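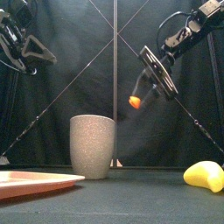 September. Ash glaze, second batch

Started 8:30 a.m. Washed ash from the Harnurar sack finally dry enough to sieve. Dry weight after washing 819 g, and 431 g of that went through the fine sieve on the first pass. The rest is mostly charcoal and grit. Ground the coarse part for ten minutes in the big mortar and gave up. Put it back in the sack, marked COARSE.

Akinyi wants the batch kept at the old proportions until we know what the new ash does, so this is the September recipe with nothing moved:

ash, washed - 4 parts
feldspar - 4 parts
ball clay - 2 parts

Weighed out 600 g dry total (240 / 240 / 120). Water added by eye to thin cream, then left to stand over lunch. It thickened more than the first batch did. Added 55 ml more and it stirred out fine. Should write down the first water next time too.

Sieved twice. Second time almost nothing left on the mesh.

Test tiles are the Amport stoneware, bisqued with last week's mugs. Dipped three seconds, five seconds, and five seconds with a second dip on the top half. The double dip crawled at the overlap on two tiles while it was still drying, little cracks like mud. Rubbed them down with a finger. Vasilis Grgić had the same thing with unwashed ash and put it down to too much clay shrinking. I doubt that, the clay is the same as in batch one and those didn't crack. My money is on the tiles being dusty. Wiped the remaining ones with a damp sponge and dipped again after an hour, no cracks so far.

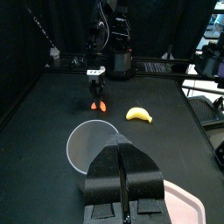 Round clear container on the black table.

Labels: iron oxide wash on the back, B2-1 up to B2-9. B2-4 and B2-7 are the rubbed ones. B2-9 has the Trusum slip under it, just to see.

Kiln: the Garcia, middle shelf. Bottom shelf runs cool and I don't want to be guessing again about whether a dry surface is the glaze or the shelf. Cone 9 down next to the tiles and cone 10 behind it. All tiles on scrap clay pads with a rim, batch one ran on the five second tile and we were chipping at the shelf for half an hour.

Akinyi Mabula is firing, I'm only there for the unloading. Asked her to hold at the top for 20 minutes, same as before. She would like to try a slower cool as well but agreed to leave that for batch three.

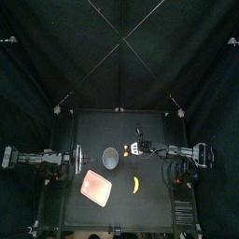

Still open:

- the wash water. Three changes this time and the last one still felt slippery. Gloves, and try five changes on the next lot.
- whether the color difference in the dry ash (this lot is grayer, last one had a tan cast) means anything once fired.
- more feldspar. We have enough for one batch this size and then a bit.
- bucket lids. The small one has split again.

Leftover glaze is in the tall bucket, lid taped, B2 on the side. Don't top it up with water before I've checked the weight per pint.

4:15 p.m. Tiles dry, loaded. B2-7 has a chip at the foot, mine.

Filed under: Glaze notes, Ash, Stoneware
Contact | © Workshop notebook | Back to top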